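How to Hang Filled Paper Gift Bags on a Rod

Paper gift bags with twisted-paper handles can be hung for storage or display without damage if the load, the rod and the handle position are right. The steps below apply to upright bags with a flat bottom and two handles, the kind sold for New Year and store openings. Bags with ribbon or cord handles behave differently and are not covered.

What you need

A straight rod, smooth, with no burrs at the ends
Two rod supports rated for the full load
Kitchen scale
Stiff card for the bag bottoms
Tape measure and pencil

Step 1. Work out the load

Weigh one filled bag and multiply by the number of bags on the rod. In our setup a filled bag weighs 244 g, and ten bags come to 2,440 g. Add the weight of the rod. Ours brought the total to 2,610 g. If the supports are rated at 2,000 g, as many light adhesive hooks are, remove bags until the total is under the rating. Do not count on a safety margin that is not printed on the package.

Step 2. Prepare the bags

Open each bag fully and press the bottom flat from the inside. Cut a piece of stiff card slightly smaller than the base and lay it in. Run a thumbnail down each vertical fold so the corners are square. Check the glue patches where the handles meet the inside of the bag. A patch that lifts at one end will fail under load; re-glue it with white glue and leave it under a weight overnight.

Step 3. Fill

Heavy items go in first, centered. Tissue goes around the sides. Keep contents below the top edge so that the handles can come together freely. A bag with the weight on one side will hang crooked and crease at the mouth.

Step 4. Thread the handles

Bring both handles together above the opening. Pass the free end of the rod through both loops in one movement. Threading one handle and then the other twists the bag and puts the full weight on a single glue patch for a moment. Support the bag from the sides or the base until the rod has taken the weight.
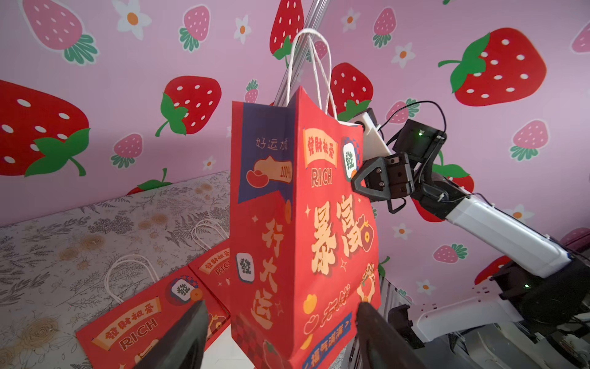 Red paper bag hanging upright, both white twisted-paper handles looped over a transparent rod.

Step 5. Set the spacing and direction

Mark the rod in pencil at 40 mm intervals and use the marks to keep the gaps between neighboring bags even. Printed bags often carry different text on the front and side panels – turn the bag by the handles, never by a corner, until the panel you want is facing out. With lettering such as 暴富 or 行大运, stand back and check that no neighboring bag covers a character.

Step 6. Check after one day

Look at the handle patches, the top edge and the rod supports. Paper handles stretch slightly in the first day. If a bag has slid along the rod, level the supports first. A band of clear tape on each side of the handles will hold it in place on a very smooth rod.

Taking bags down

Reverse Step 4. Lift the bag from the base until the handles are slack, then draw the rod out. Empty bags can be folded flat along the original creases with the handles tucked inside.

Text: Ngan-ling Kong. Checked by Feng-yi Au. Last updated March 23, 2019.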